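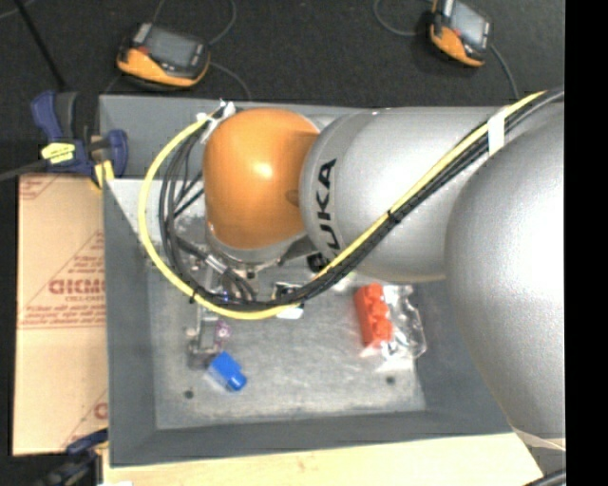
作業台の上に伸びるKUKAのロボットアーム。手首側にケーブルが沿う

社会人のフットサルリーグ「ブロサンス・リーグ」が、今年の登録チームを締め切った。数は155。5月の開幕時には土曜の昼だけだった試合枠が、いまは平日の夜にも広がっている。

参加者の多くは、学生時代に運動部にいなかった人たちである。リーグの登録用紙には競技歴を書く欄があるが、空欄のまま出す人が珍しくない。システム会社や設計事務所の同僚どうしで組んだチームが目立ち、ゲームの対戦仲間がそのままチームになった例もある。

試合は前後半各13分で行われる。一般的なフットサルより短いのは、息が上がる前に終えられるようにという考えからだ。交代は自由で、フィールドプレーヤーは4人、これにゴールキーパーが加わる。スライディングは禁止。肩からぶつかる守備も反則になる。経験者には物足りないという声があり、来季は上位のチームだけ時間を延ばす案が出ている。

会場は二つある。駅に近いグリラル体育館は床が硬めで、ボールがよく走る。もう一つのプロヴァード競技場は屋根付きの人工芝で、転んでも擦りむきにくいが、雨の日は通路側のコートに風が吹き込む。初めて出るチームには体育館のほうを勧める人が多い。更衣室が広く、見学席からコート全体が見渡せる。

参加費は一人1試合725円。チーム単位で年会費を取る方式もあったが、転勤や繁忙期で抜ける人が出るたびに精算でもめたため、出た分だけ払う形に改められた。靴は貸し出しがない。室内用の底が平らなものであれば、フットサル専用でなくてもよい。

面白いのは、試合の記録の取り方だ。リーグは「ディヌ」という共有の記録表を使っており、得点や反則のほか、出場時間も選手ごとに残る。これを熱心に読むのは、むしろ運動の苦手な人たちである。交代の順番を組み替え、誰と誰が同時に出ると失点が減るかを調べ、翌週に試す。うまくいかないことも多い。それでも、野球ゲームの選手データを眺めて育った世代には、なじみのある遊び方なのだろう。

順位表の上のほうには、やはり経験者のいるチームが並ぶ。ただ、下位のリーグでは事情が違う。昨季の最終節では、競技歴の欄が全員空欄だったチームが引き分けで残留を決めた。決め手はコーナーキックの守り方を一つに絞ったことで、練習の半分をそれに充てていたという。

けがの話も書いておきたい。多いのは足首の捻挫と、突き指である。普段座って仕事をしている人が、準備運動なしで急に走れば、ふくらはぎも傷めやすい。体育館では試合前の15分、コート脇の通路で体を動かせる。使っているチームはまだ少ない。

次の受付は来年の春で、一人での申し込みもできる。その場合は人数の足りないチームに振り分けられ、最初の2試合は別のチームに移ることも認められている。見学は予約なしでよく、平日は夜7時から最終試合の終わりまで席が開いている。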